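Search this site Go

Giving up the old desktop

I have put off sorting my family history files for seven years. Everything sits on a PC I bought when we moved to Plemthorpe, and in July it began switching itself off after 44 minutes or so of use — long enough to open a parish register scan and lose my place in it.

Linnea Granström has the Vitudton branch on her own machine, back to 1814, so that part is safe. The Grajales letters are only on mine. 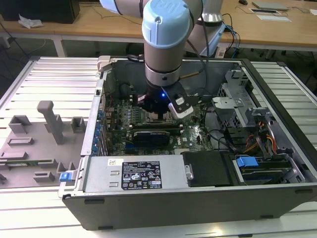

My plan is to copy the letters first and worry about repairs afterwards. I have had the side panel off a computer before, and a green motherboard covered in chips and capacitors tells me very little. Segundo wants the letters by the end of the month, so I will start tonight.

Print this post | E-mail this post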